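The siren went at 10 in the morning, and Nabila Ong thought it was the works on Flaltano Road again. Then the tannoy. Not a drill, it said, and Mr Engelhardt's voice went up at the end, the way it did when he read out the football.

She had thirty sheets of homework in her arms. She put them on the radiator. Stupid thing to remember.

"Down," she said. "Under. Phones off."

They went down. All of them, even the big lads at the back who never did anything first time. Chair legs. Somebody's bottle rolling and rolling. She turned the key, dragged the cupboard half over the door and sat against it with her knees up.
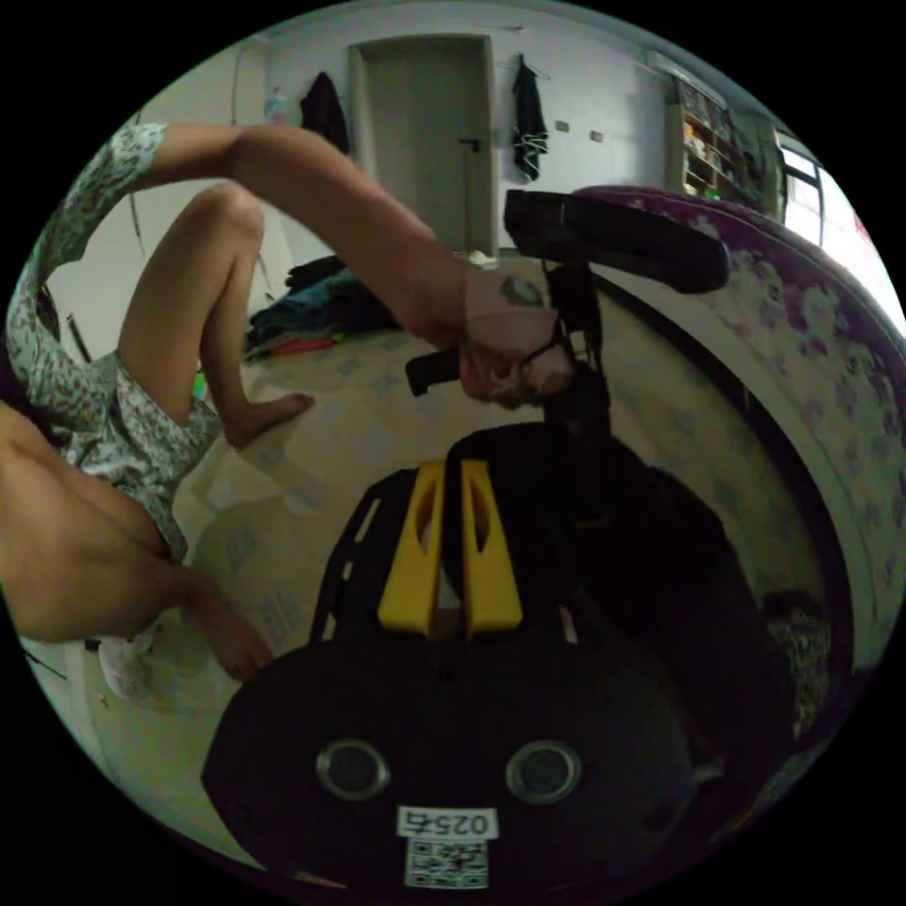
*Indoors, beside a bed.*

Rullham School had 958 pupils and one road in. Everybody in town knew someone inside it. By ten past, so they told her later, there were parents at the bottom of the hill, running in slippers, some of them, and two police cars across the gate.

Inside, nothing. That was the odd part. Nothing, and then a bang from the science block, flat, like a big book dropped. Then another.

"Miss," said Adi Chong from under the front table. "Miss, was that —"

"Shh."

He was thirteen. He had his blazer over his head. His brother was in the science block, year eleven, and she knew that and he knew she knew. She put out her hand and he held on to two of her fingers.

Footsteps. Slow ones, going past. They stopped at the next door along, tried the handle, and went on. Nobody breathed. The bottle had stopped by now, thank God.

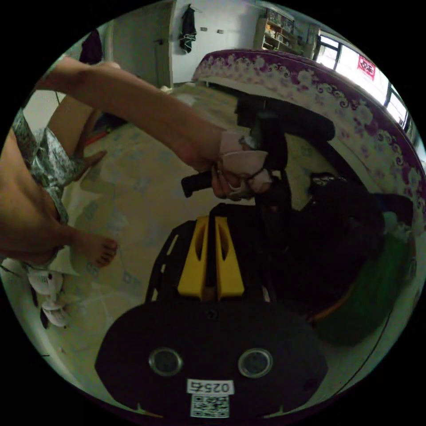

*Same room, same day.*

It was 60 minutes before anyone knocked. It felt like a term. A woman's voice said police, said her name was Tekleab, said she would push her card under the door and they should take their time. Nabila read the card four times. Her hands wouldn't do the key.

Then out, in a line, hands on heads, past the trophy case, past the library with it's lights all on. Don't look left, the officer said, so of course half of them looked left. Only glass. Glass and a bag and one shoe.

On the field they sat in rows on the wet grass and someone came round with foil blankets. 3 hurt, was the word going down the rows. Three, none of them badly. A boy from the sixth form, they'd got him. He'd stopped by himself. He had sat down in the corridor and waited.

She knew which boy. She had taught him fractions.

Adi's brother came over the field at a run with a plaster on his chin and Adi didn't get up, just stayed were he was and was sick on the grass.
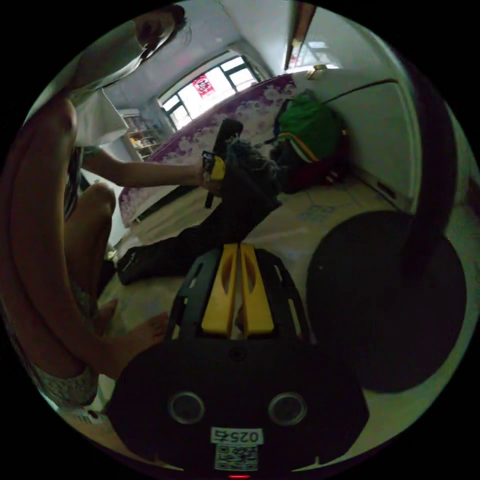 Rohani Harahap told her, that night on the phone, that she couldn't have known. He was a quiet kid, Nabila. They're all quiet at that age, or else they're all loud, and which ones were you going to report? Go to bed. Have some toast and go to bed.

She didn't. She sat on the stairs with her coat on. On the news a man in a good suit stood at the bottom of the hill and said Trurkthorpe and then said sorry, Rullham, and carried on. They had the trophy case, filmed from somewhere. They had the boy's bike.

He used to stay behind to wipe the board. That kept coming back. She never asked him to. He'd do the top bit, where she couldn't reach, and then say bye miss and go.

Engelhardt rang at almost midnight. He'd been crying, or had a cold. There was a meeting in December about the gate, he said, a new gate, and would she come and speak.

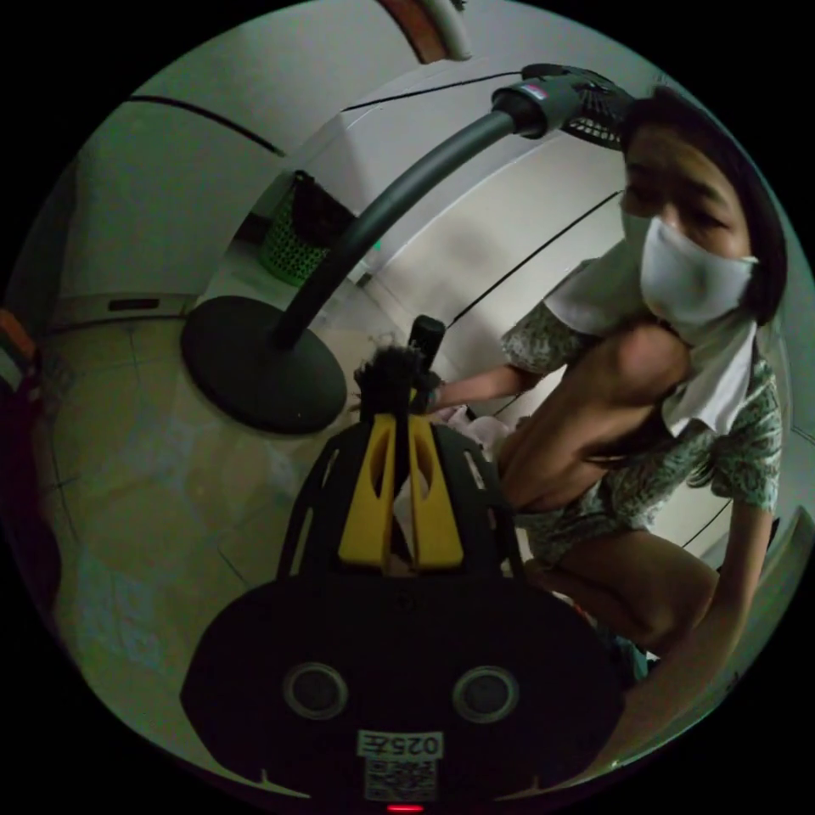
"What would I even say?" she asked.

"What you did. You locked a door and you sat against it."

She could hear his telly going, the same news, a second behind hers. The man in the suit again. Glass, bag, shoe.

"I left the homework on the radiator," she said. "It'll be all curled up."

"Leave it, Nabila."

"I've got to give it back to them, though. They'll want it back."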